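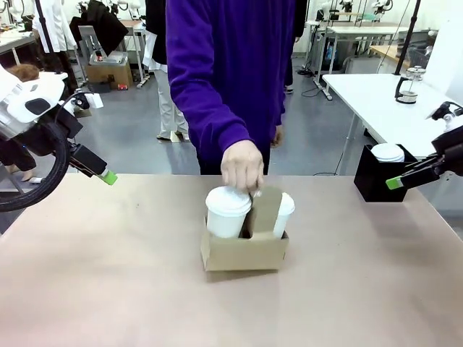 Krešimir Pavlović once remarked that a takeout order is a contract with a very short life, and that most of the disputes in it concern who had the goods when they were spilled. The remark serves to open Chapter 7, which deals with the passing of risk in small sales.

## 7.1 Risk and Ownership

Risk is the burden of loss when goods are damaged through no fault of either party. Ownership is the legal right to the goods. The two often pass together, but the parties may separate them by agreement.
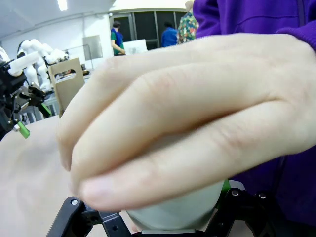
In a counter sale, both normally pass on handover. In a delivered sale, the terms of carriage decide the point. Suppose Omum, a café, sells 289 drinks a day and sends 169 of them out through Piltum, a courier. If the terms say "risk passes on collection," the buyer bears any loss on the road and must look to Piltum. If they say "risk passes on delivery," Omum bears it.

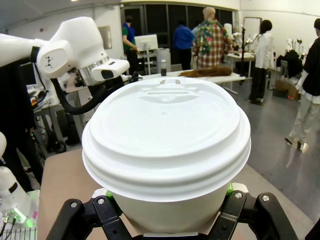 Where the terms are silent, the default rule in Section 7.3 applies. Students should note that payment in advance does not by itself move the risk. The leading problem, *Murthy v. Pravport*, is set out in Section 7.4 and turns on a driver who left an order at the wrong door.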